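# «La pinza larga me ganó por aburrimiento»: una charla con Keabetswe Van Wyk

Llegué a Pidthorpe con media hora de adelanto y Keabetswe Van Wyk ya me estaba esperando con dos cafés, uno de ellos medio bebido («perdona, el tuyo es el otro, creo»). Lleva desde julio del año pasado comparando pinzas para el taller de Mtshali, y habla de ellas como otros hablan de sus plantas, con cariño y con alguna queja.

Le pregunto por dónde empezó y se ríe. «Por el catálogo, que es el peor sitio. En el catálogo todas cierran bien. Luego pones un objeto blando en el fondo de una caja, le pides a la pinza que baje a buscarlo y descubres que el dedo es demasiado ancho para entrar en la esquina. Tres semanas se me fueron así, ¡tres!, hasta que Lwazi me dijo que dejara de mirar fuerzas máximas y mirase la punta».

Lwazi es Lwazi Mnguni, que programa los controladores y que se sumó a la conversación a ratos, entrando y saliendo con un portátil bajo el brazo. Fue él quien propuso que las pruebas se hicieran siempre con cajas, de un recipiente a otro, porque es lo que pide la mayoría de los clientes. «Coger algo de una mesa despejada es agradecido», me explica. «Dentro de una caja tienes paredes, y la pared te castiga cada grado que te equivocas en la muñeca».

El plan, tal como lo cuentan entre los dos (se interrumpen mucho, y con bastante gracia), era sencillo: 3.000 intentos con los dedos Kastik, que son los cortos, y otros 3.000 con los Fustulgate, más largos y afilados. Cada tanda se cortaba en 300 para revisar tornillería y calibración. Una de ellas se quedó en 296 por un conector flojo, y Keabetswe todavía lo lleva mal. «Lwazi quería darla por buena. Yo la repetí entera. Discutimos una tarde y luego nos fuimos a cenar, que conste».
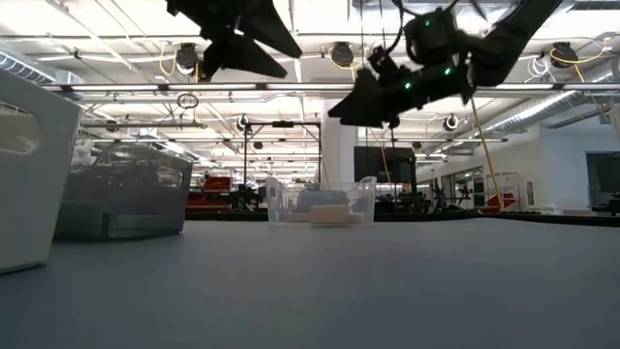

*Dos brazos y tres cajas sobre la mesa de pruebas; la transparente, al fondo, con piezas dentro.*

Lo de las cajas transparentes tiene su historia. A las cámaras les cuesta el plástico claro: el borde aparece y desaparece según la luz, y el sistema calcula la profundidad de lo que hay detrás como si la pared no existiera. Keabetswe quiso quitarlas de la prueba a la segunda semana. Lwazi se negó. «En un almacén de verdad las hay por todas partes, así que o aprendíamos a verlas o estábamos midiendo otra cosa», dice, y ella asiente con cara de haberlo oído muchas veces.

¿Y quién ganó? Aquí se toma su tiempo. «Los Kastik son más rápidos y más firmes, me gustan mucho, los usaría mañana para piezas con caras planas. Pero rozan. Con los Fustulgate llegas a la esquina, coges, subes, y no ha pasado nada. Casi te duermes mirándolos. La pinza larga me ganó por aburrimiento».

Le recuerdo que un dedo largo también flexa más, y me da la razón enseguida. Con objetos pesados la punta se abre un poco y hay que bajar la velocidad, cosa que Lwazi corrigió a medias en el controlador, añadiendo una pausa breve antes de levantar. Él preferiría cambiar el material del dedo. Ella, esperar al próximo presupuesto.

Antes de irme quise saber qué consejo le daría a alguien que empieza ahora. Se lo pensó, se terminó mi café (me di cuenta tarde) y contestó: «Que apunte los fallos a mano, con una frase para cada uno. Yo tengo un cuaderno lleno de "ha tocado el borde izquierdo" y me ha servido más que todas las gráficas». Lwazi, ya desde la puerta, pidió que constara que las gráficas las había hecho él.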